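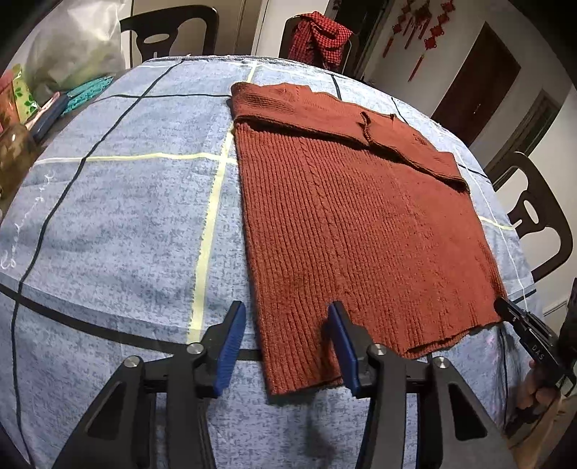
제9장 가사 작업과 자동화의 한계

가사 노동의 자동화는 로봇공학에서 오래된 과제에 속한다. 세탁과 건조는 일찍이 기계가 맡았으나, 의류를 펴고 접어 정리하는 공정은 여전히 사람의 손에 의존한다. 식탁 위에 놓인 골지 니트 스웨터처럼 윗부분이 접혀 겹친 의류에서는 목둘레와 어깨의 위치를 파악하는 일부터 쉽지 않다. 바르비에리(Primo Barbieri)는 이를 ‘형상이 정해지지 않은 대상의 문제’로 규정하였다.

공유 13 · 댓글 2

직물은 잡는 위치와 힘에 따라 형태가 달라지므로, 규격 부품을 다루는 조립 공정의 제어 방식을 그대로 적용하기 어렵다. 스테눔(Stenum)의 시험에서 상의 한 벌을 접는 데 걸린 시간은 약 11분이었다.

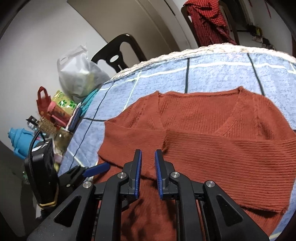 이러한 소요 시간은 가정은 물론 세탁 공장에서도 실용적인 수준으로 보기 어렵다. 반면 그레코(Ilaria Greco)는 품목을 수건과 같은 단순한 형태로 제한할 경우 현장 도입이 가능하다고 주장한다. 이 장에서는 먼저 두 견해의 근거를 검토하고, 이어 가티(Gatti) 세탁 공장의 도입 사례를 살펴본다.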